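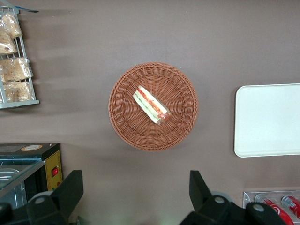 Come and drive our grippers -- people wanted for a comparison study at Nitgate

Posted May 2, 2021

Hi! I run the gripper bench at Nitgate, and I'm looking for 28 people who'd like to spend a couple of hours steering a robot arm around a pretend café counter. You don't need to know anything about robots. If you've never touched one, even better, as I've already worn out the patience of everyone in the building who has.

What it's about

We have two grippers that go on the same arm. One is the Handden, with chunky two-finger jaws and a camera up at the wrist. The other is the Trundwood, which has softer, narrower fingers and a much slower close. On paper they should both be fine for handling packaged food. In practice I keep changing my mind about which one I like, and so does everybody else who's had a go, so it's time to get some proper opinions from people who haven't spent all of March arguing about it.

The items are the kind of thing you'd grab for lunch. Sandwiches in clear film, bread and buns in plastic bags, cans of soft drink, a basket, a tray. Film is a pain! It slides, it crinkles, it folds over just where you were planning to grab, and on the wrist camera the shine can hide the edge you're after. Cans are a different sort of trouble, and I'll let you find that out for yourself.

What you'd be doing

You sit at a desk beside the arm with a hand controller and a screen showing the wrist camera. I'll give you a practice go first, as long as you like within reason, and then we get into the real tasks: moving a sandwich from the basket to the tray, taking a bag of bread off the wire rack, that sort of thing. You do the set with one gripper, have a break while I swap them over, then do it again with the other. Half the group starts on the Handden and half on the Trundwood.

After each set there's a short form about how it felt. Was it tiring, did you trust it, did you know where the fingertips were. I'm really keen on the written comments, so please be blunt. The last batch of comments I got from coworkers mostly said "good" and I couldn't do much with that.

The arm moves slowly when people are driving it, and there's a stop button right by your hand. I'm in the room the whole time. If you squash a sandwich, you squash a sandwich -- we have more.

Who I'm looking for

Anyone 18 or over who can sit at a screen for a fair stretch and use a hand controller with at least one hand. Left-handers, please put your hand up, I'm always short of you. Glasses are fine. I'd love to hear from people who've worked in a café, a bakery or a grocery store, since you'll have opinions about how a bagged bun ought to be picked up and I'd like to steal them.

Please don't sign up if you've worked on either gripper, or if you were part of our earlier controller trial with Uniyal. Sorry! You're too well practised.

If flickering or laggy video makes you queasy, have a think before you apply. The wrist view swings around when the arm turns and a few people have found it unpleasant. You can stop at any point and you'll still be paid for the session.

Time and pay

One visit, 2 hours, including the break. We pay with a grocery gift card at the end of the session, and we'll cover your bus fare or parking. Daytime and evening spots are both going, plus a few on Saturdays. Masks on indoors, please, and I'll wipe down the controller and the desk between visits. Only one participant is booked at a time.

What we keep

We record the wrist camera video, the arm's movements and your controller inputs. The camera points at the counter, so your face isn't in it, but your voice might be if you talk to the robot (most people do). Recordings are stored under a participant number. You can ask me to delete yours up until we start the analysis, and the consent form has the cut-off date on it.

How to sign up

Come by the front desk in Room 306 and fill in a card, or phone and ask for extension 766. Tell me which hand you write with, whether you've used a game controller much, and a few times that suit you. I answer everybody, though it can take me a day or two when the arm is misbehaving.

If you use a wheelchair or need the desk set up differently, let me know when you book and I'll have it sorted before you get here. The desk goes up and down, and the screen can be moved closer.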